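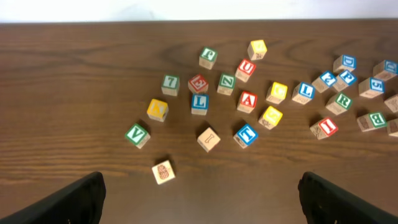

Fulo table oil for interior wood, from Firnico

Fulo is a hard oil for tables, desks and shelves inside the house. It goes into the wood and leaves a thin, silky surface, so you still feel the grain under your hand. We make it in our workshop in Jalau, in two shades, Clear and Brown. Clear makes pale wood a little warmer. Brown is for wood that is already dark, or that you wish to be darker.

Before you start
The wood must be bare and dry. Old varnish has to come off completely. Sand along the grain, then remove the dust with a vacuum cleaner and a soft cloth. Please try the oil first on the underside of the table, as every board takes the color in its own way.

How to apply
Stir the can well. Put on a thin coat with a cotton cloth or a short brush and wait 35 minutes. Wipe off everything that the wood did not drink. On the next day you can give the second coat. The table can be used carefully after 3 days, and after 6 days it can be cleaned with a damp cloth.
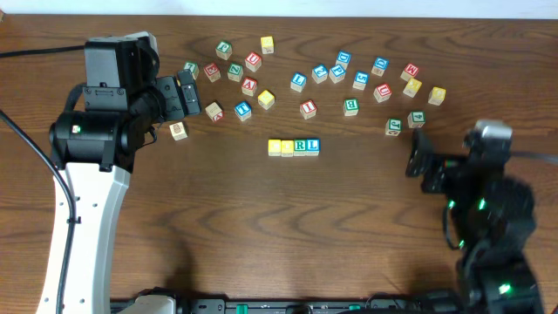 Hannelore Grabner wrote to us on November 11, 2019 that the second coat on her oak table stayed sticky for a whole week, and she asked if the can was too old. We answered her that most probably too much oil was left on the surface. In such a case, rub the place with a little fresh oil and a white pad, wipe it well and keep the room warm and aired.

Care
For daily cleaning use water and a few drops of mild soap. Do not use steam or scouring powder. If the surface begins to look dull, one thin coat is enough, and you do not need to sand again.

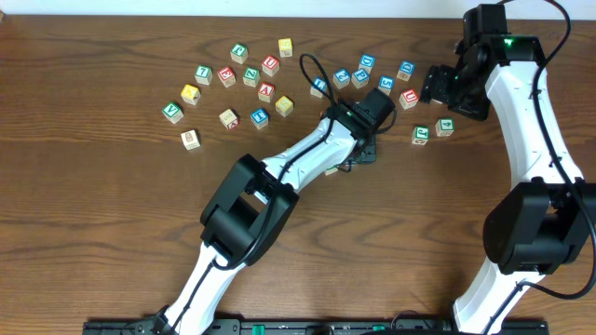 Table surface with brown, streaked grain.

Safety
Cloths with oil can catch fire by themselves. Lay them flat outside to dry, or keep them under water in a closed metal box.

Sizes
Small can and large can, both shades. The Petrauskas cotton cloths are sold separately, in packs of 6.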